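Two Fingers Are Plenty: In Praise of the Plain Gripper

December 8, 2018

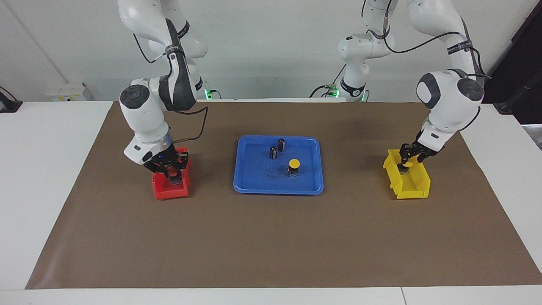

I have been comparing grippers since August, and I've come around to a position I would have argued against a year ago. If you have a bench, a limited budget and a pile of small parts to sort, buy the simplest two-finger gripper you can get and spend what's left over on trying things with it. I mean this with real excitement! The task I keep using as my yardstick is a small sorting job with two arms, a blue tray between them and a bin for each, red on one side and yellow on the other. It's a kind of job any four-year-old would find dull, and I could watch it all afternoon. When both grippers are down in their bins at the same moment, each one has its own walls to avoid and its own little part to deal with, and every difference between one gripper and another shows up right there, in the last inch or so.

Catalogs love the open table. A gripper comes down on a block standing by itself with clear space on all sides, closes, lifts, and everyone is pleased. Every gripper I have tried can do that. The Brellberg can do it, the Atia can do it, and the first thing I ever bolted together from spare brackets could do it on a good day. Ask the same gripper to go down into an open-fronted bin and you find out what you bought. How wide is the housing? Where does the cable leave the wrist? Do the fingers stick out far enough that they get to the floor of the bin before the body of the gripper gets to the wall?

That last question decided more for me than grip force did. The Atia is the stronger of the two and it's a lovely piece of machinery, very smooth, with a closing motion you can slow to a crawl. But its body is wide and its fingers are short, and inside a bin it has to come in at an angle that the arm doesn't always want to give it. The Brellberg is weaker and a bit noisier, with longer fingers on a narrower body, and it gets into corners the Atia can't. I ran 136 picks with each one, same parts, same bins, and by the end I was reaching for the Brellberg every time I wanted to try a new idea. Strength hardly came up. My parts are the size of a battery or a push button. Almost anything can hold them.

I should say something about hands, the many-fingered kind, because people ask. I borrowed a Nieminen for a stretch in the fall and it is wonderful. It has 3 fingers, it curls around things, it can roll a cylinder between its fingertips, and the first evening I had it I forgot to eat. I would love to own one. I also spent most of my time with it working out what each finger was doing when a grasp went wrong. With 2 fingers, a bad grasp has a short list of causes. You were too high, you were off to one side, you were turned the wrong way, or you closed too early. You look, you fix it, you go again. With the Nieminen I would look, have a theory, fix something and find I'd moved the problem to another finger.

Nam-gil Hwang, who has been building arms for much longer than I have and who lent me the Nieminen, disagrees with me on this, and I want to be fair to him. His view is that if you only ever work with a simple gripper you start choosing simple objects without noticing. He's right that it happens. I caught myself doing it. I had a drawer of parts for testing and over the weeks the awkward ones drifted to the back: the soft ones, the flat washers, a little coil of wire I have come to hate. So I've put them back in the mix, and the success rate has dropped, and I still think I'm learning faster than I was with the fancy hand. The washers are a fingertip problem anyway. A thin edge filed onto the fingertips helped more than any extra joint would have.

Fingertips deserve their own essay. They are cheap and they screw on, and they change everything. Rubber pads, bare plastic, a shallow V groove for cylinders (try this one first if you handle anything round, it centers the part for you as it closes). I have a tin of them now, all for the same gripper. Swapping tips takes me a couple of minutes and feels like getting new hardware each time.

The other thing I'd put money toward is a second arm, before a better gripper. Two modest arms with matching grippers and a tray between them opened up so much more than one arm with a good hand did. You can feed the tray from both sides. You can have one arm steady a part while the other turns it. You also learn about timing and about keeping elbows out of each other's way, and you learn it quickly, since the mistakes are loud. I run mine from a single Wolden controller that takes both arms on one clock. Before that I had separate controllers that disagreed by a fraction of a second, and I wasted a good part of a month blaming the grippers for it.

Cables, too. Please look at the cables before you buy. Leave a loop at the wrist big enough for the joint to turn all the way, and strap the rest along the upper links. I've lost more picks to a tight cable tugging at the wrist than to anything the fingers did.

I don't know if I will feel the same in another year. My counter is heading for 2,000 picks and I've promised Nam-gil a rematch with the Nieminen once it gets there, washers, wire and all. He gets to choose the objects. I get to choose the bins, and I've already picked out the narrow ones.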